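Reading time: 4 minutes

Visit report: Procházka, Trirnby works

The works at Trirnby makes small fittings for shelving and workshop storage, mostly in black. I went with Zuzana Šindelář, who buys for the same joinery firm as I do, to look at the peg-and-plate parts that we have been using in display cabinets since last October. Our questions were about squareness, surface finish and the order in which the parts are packed. The tour was led by Riku Okabe from the finishing department and covered the stores, the moulding hall, the inspection room and dispatch.

Stores and moulding

Raw material comes in sacks on pallets and is kept in a dry store beside the moulding hall. Each sack is labelled with the date of receipt and is used in that order. The moulding hall has two lines. The first was down for a tool change and we could walk up to it. The second was running the Stustoveck range, a plain corner bracket that we do not buy.

The peg parts go under the name Soltusier. The peg and the plate are moulded separately and joined on a press, which leaves a faint ring at the foot of the peg. Okabe said the ring is accepted as long as it cannot be felt with a fingernail. We had previously taken it for a fault and returned a box on that account. The box should not have been returned, and I have noted this for our goods-in staff.

A full batch is 3,888 pieces. It is laid out in trays of 54, with every plate facing the same way, and the trays are carried to inspection on a trolley. Mixed trays are sent back without being checked.

Inspection room

The inspection room is small and considerably quieter than the hall. The walls are white panelling and the table has a brown woodgrain top. I asked about the choice of table, as a black part on a grey bench is hard to judge, and was told that the brown top had simply come from an old office. It serves well enough. A black plate shows a clear outline against it, and the grain lines give the eye something to compare an edge with.

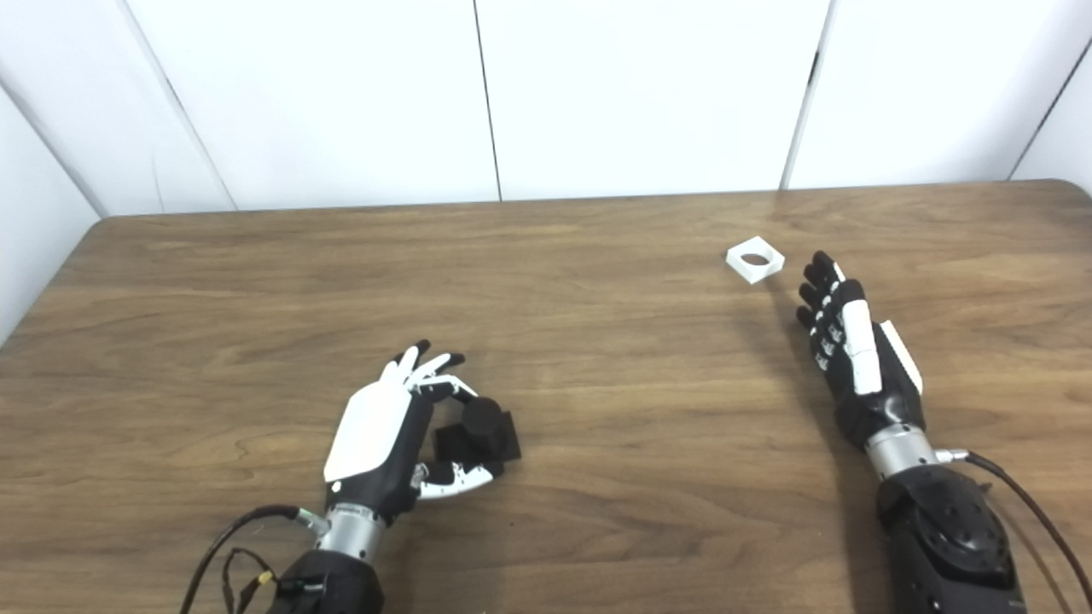
Why is a matt finish used on the peg and plate?

A gloss finish shows every scratch from the tray, and in a lit cabinet it throws a bright spot on to the back panel. Matt hides light handling marks and keeps attention on whatever is being displayed.

The drawback is that dust shows on matt black, and wiping with a damp cloth leaves streaks. Procházka recommends a dry brush. Šindelář tried one on a sample and found it adequate on the flat of the plate, less so in the angle at the foot of the peg.

Three checks are made on each sampled part: the peg must be upright on the plate, the plate must sit flat, and the rounded top of the peg must be free of any seam. The upright check uses a small steel square. Flatness is tested by pressing each corner of the plate in turn and feeling for rock. Parts that fail go into a red bin and are reground. The reject rate was not given to us, although we asked twice.

Dispatch

Packing is done by hand. The trays are stacked with a sheet of thin card between layers, then boxed and strapped. We pointed out that our last delivery had the card missing from the lower layers, and that some of the plates were rubbed at the corners. Okabe took the delivery note number and agreed to look at it with the dispatch supervisor. I have had no answer at the time of writing — I will add it here when it comes.

Boxes can be marked with the customer's own part number at no charge if this is requested with the order. We had not known this and will ask for it.

Practical notes

The entrance for visitors is on the canal side, past the weighbridge. Safety shoes are required in the hall and can be borrowed in the larger sizes only. There is parking for a few cars, and the last part of the road is unsurfaced. Samples may be taken away against a signature. We took two of the peg parts and one Stustoveck bracket, which are in the cupboard by the drawing office should anyone wish to see them.

Report filed 11/08/2020

Contact | Copyright | Back to top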